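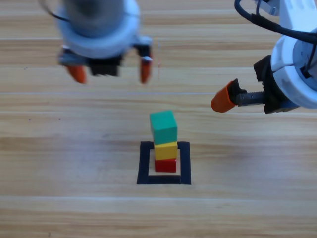 Block stacking is the activity of placing small blocks one on top of another to form a tower. It is common in nurseries and homes, and is also used as a simple exercise in hand control. Most towers are built from cubes of wood or plastic in bright, solid colors.

Print this article | E-mail this article

A base area is often marked on the table with tape. Black tape shows up well on pale wood. The marked square is usually wider than the blocks, so the first one can go down anywhere inside it.
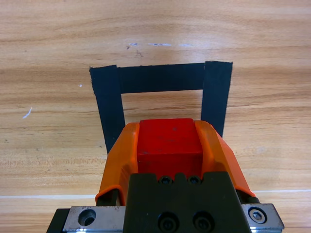
Category: Starting a tower

The bottom block matters most. A cube with flat faces is set down square to the table and released before the next is picked up. Scuffs and small wear marks do no harm, but a chipped edge can make the whole stack lean.

The Pando set, sold by Ornberg, has 60 cubes. In Grirkemholm, teacher Brijesh Nishad uses towers of four for beginners.

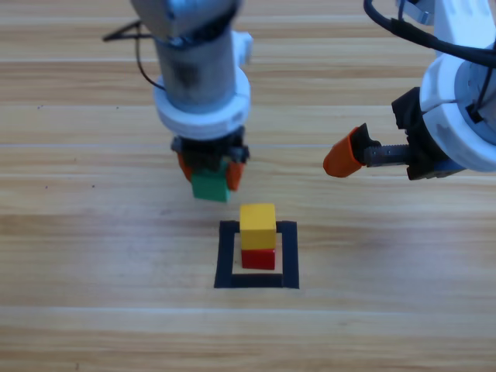
Green cube held near the stacked blocks.

Upper blocks are lowered from straight above. A slight overhang is normal – the tower stands as long as the weight of the upper blocks stays over the ones beneath.

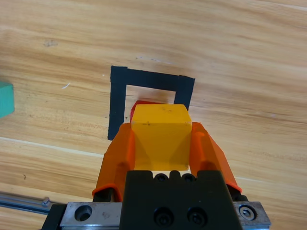 How large should the taped square be?
Two to four block widths on each side is enough for a single tower. Larger squares are used when several towers stand together.

Print | E-mail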